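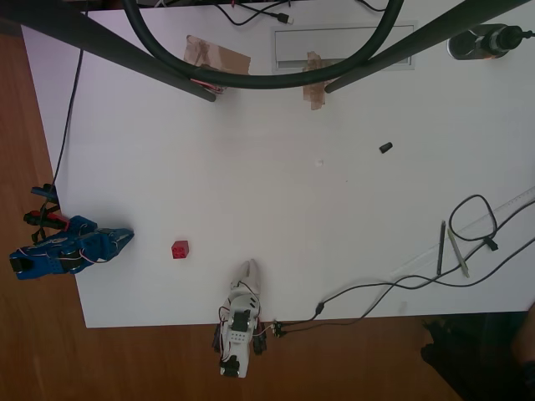
4.2 Wall texts and the claim to critique

The strongest claim made for the wall text is that it lets an exhibition criticize the thing it shows. A room of expensive glassware becomes a comment on expense once a panel by the door says so. Conneely puts the case in its firmest form when he writes that the panel "completes" the work. We doubt this, and the material from the two venues gives us little cause to doubt it less.

Take the Nultari show first. The panel at the entrance ran close to the house limit of 1000 characters and used the word "interrogates" in its opening sentence. Most of what followed dealt with trade routes, sugar and colonial taste. None of the objects in the first room had anything to do with sugar. A visitor who read the panel and then looked at the cases would have had to carry the argument over alone, and we found few signs that many did. Of the 2452 comment cards left in the box at the end of the run, the large majority praised the color, the lighting or the skill of the maker. Cards that did mention trade tended to borrow the panel's own phrases, sometimes with the same odd word order. Ruairí Conneely reads these as proof that the message got through. It seems just as likely that people with a pencil in their hand and a panel in front of them copied from it.

There is a second problem, and it applies to the method as much as to the museums. Comment cards are filled in by people who like filling in cards. Ní Chonaill makes this point about an earlier survey and then, two pages later, treats her own cards as if they spoke for everyone who walked through the building. We have tried to avoid the same slip but can't promise that we have. The cards tell us what some visitors were willing to write down on their way to the coat check. They can't tell us what those people thought in front of the work, or if they thought about it again.

The Stukton installation was supposed to be the harder test. Its curators left the walls bare and moved all the writing into a folded sheet at the desk, on the theory that visitors would meet the objects first and the argument later. The catalog calls this "trust in the viewer." Trust is a generous name for it. The sheet was longer than the Nultari panel, its tone was more certain, and the staff handed it over with the ticket. Anyone who wanted to look first had to decide to ignore what was already in their hand.

Supporters of the wall text often answer that looking is never free of words, and that a plain display is making a claim too. We accept the point in its weak form. A white tabletop seen from above, set against a brown wooden floor (Figure 2), could be given a paragraph on clinical modernity or a paragraph on domestic labor, and either would stick for as long as it took to read. The ease with which they stick is our worry. If a text can attach a critique to nearly any surface, the fact that it has attached one to a set of Stornetti plates says very little about the plates.

None of this means that panels should come down. Dates, makers and places of firing are useful, and visitors at both venues asked for more of them. Our objection is to the step from "the panel says the work is critical" to "the work is critical," a step that the literature reviewed in Section 2 takes often and defends rarely. Section 5 looks at the catalog essays, where the same step is taken at greater length.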